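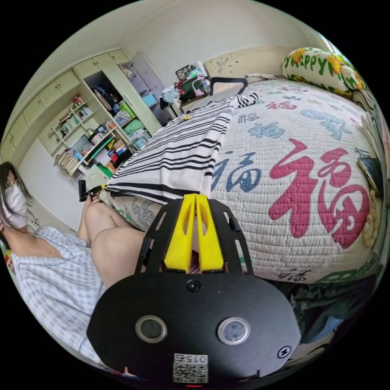
**Figure 4.** Bed, the sampling location in all households.

### 3.2 Wash interval and dust load

Households in Irneck and Vosbridge kept a laundry diary through June. The diaries gave 1,368 usable entries from 306 households. Dust was vacuumed from the upper mattress surface before the sheets were changed, then sieved and weighed. Samples with visible lint clumps were sieved twice.

Dust load rose with the wash interval in both towns. The slope was steeper in Irneck, where fewer homes used a mattress cover – a difference that remained after room humidity was added to the model.

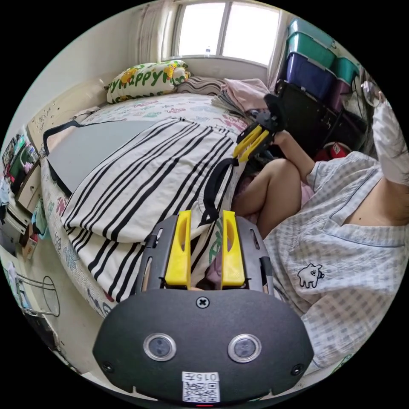 Pillowcases were logged separately and followed a shorter cycle than sheets. We did not model them, as many entries gave no fabric type. Wash temperature was taken from the diary and was not checked against the machine.
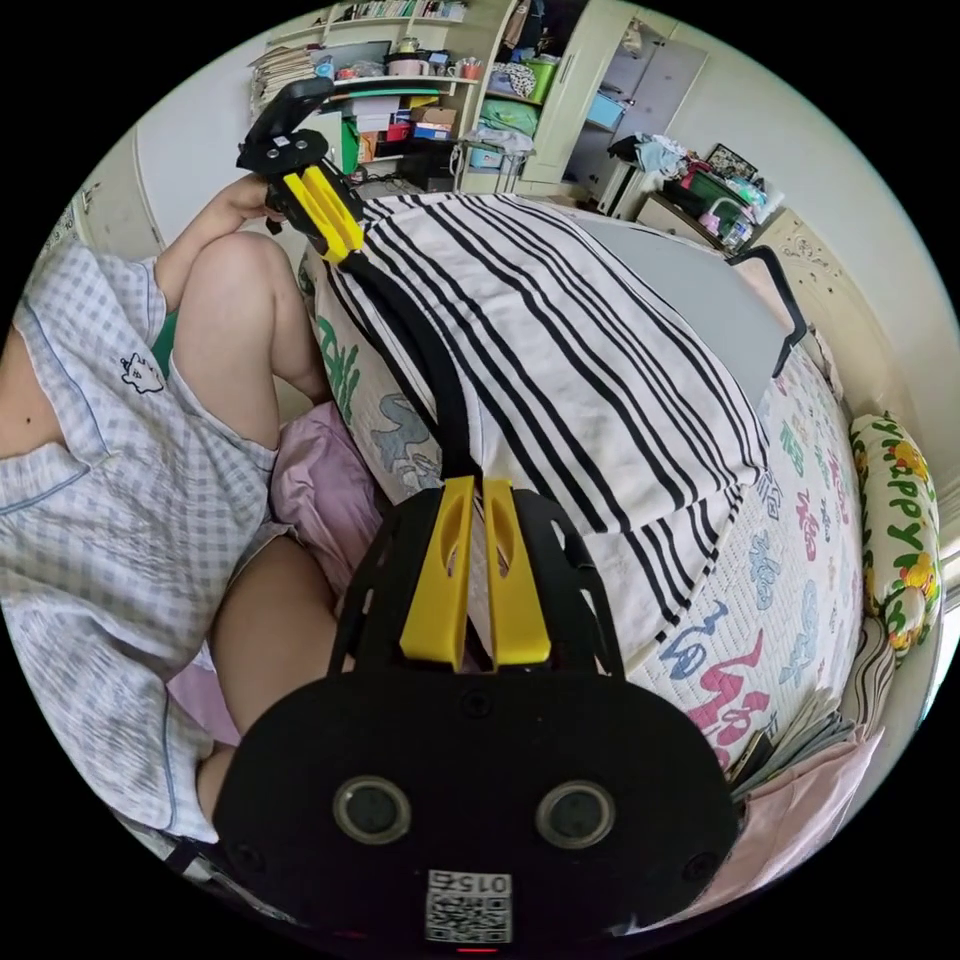
Omar Rawashdeh has argued that diary intervals run short, because people record the wash they meant to do. We could not test this with the present data. A fixed error of that kind would shift the intercept and leave the slope unchanged.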